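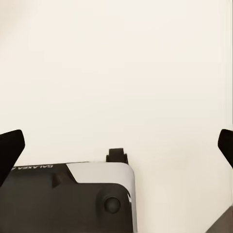 Most small shops that buy a two-armed robot find out early that the arm is the easy part to pay for. Teaching it a job takes longer and costs more. Sundwood sells a service meant to shorten that stretch. The customer sends in a list of tasks, and the company builds them in simulation, runs them from wrist-level views, and returns a trained set of motions with a report on each one.

The service is called Didelis. It went on sale in November, and the basic package covers 3 tasks with 300 simulated runs apiece. Abla Karaki, who manages the kitchen supply business Pukitz, ordered it for dish handling. Her list had plates, bowls and trays on it.

"I wanted to see the failures before I had them on my own floor," she says. "Plates were the ones I worried about."

Plates are a fair test. They are thin at the rim and wide across, and a two-finger gripper has little to hold on to. In simulation the plate can be tilted, moved or made heavier between runs, with no broken china to sweep up.

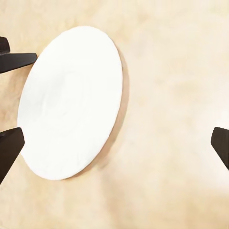 WHAT YOU GET

The report for the plate task came to 11 pages. It listed 228 completed runs out of 300 and sorted the rest by where the grip went wrong - mostly too close to the edge. Karaki found the tables clear but wanted more on speed. Stills are included for each run. Video costs extra.

Setup on the real arms is left to the buyer. Pukitz paid an outside firm, Okafor, to do it. Sundwood offers phone support during business hours, and changes to a finished task are billed as a new one.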